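**Suture pad** (also *practice pad* or *skin pad*): a slab of soft material made to stand in for tissue while someone practices stitching. Pads are used in teaching labs and at home.

## Construction

Most pads are molded from silicone or a similar rubber, often in layers colored to suggest skin, fat and muscle. Some come with wounds already cut, and others are sold blank. A mesh backing is common in pads meant for the interrupted stitch, where a plain slab may tear as the knot is drawn down.

## Claims and evidence

Sellers tend to call their pads "lifelike," a word with no agreed test behind it. The Flalter pad was advertised as good for 3,000 stitches. The maker did not say what size of needle was used, or what state the pad was in by the end. A comparison at the Medeiros skills lab had 251 learners stitch on 2 types of pad, and those on the more expensive one reported more confidence. Confidence was all that was measured.

Rubber does not swell or bruise, and its edges can be hauled together with a force that would damage skin. Red coloring makes a wound look more convincing but has no bearing on how the material holds a stitch.

## Tied stitches and tails

A single tied stitch shows whether the edges meet at that point and says little about the rest of the wound. Tail length is a matter of local teaching. The Sollora handbook gives it 4 pages without citing a source.
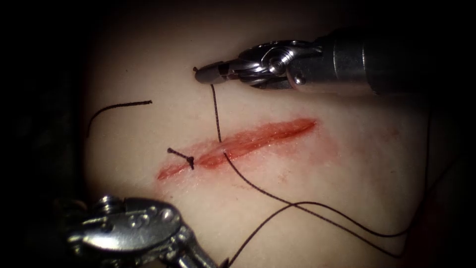 *Akwood, 2024-04-04*

Tied stitch in dark thread across a red incision, with a loose piece of suture lying on the pad. The gap is narrower at the knot than in the middle of the wound.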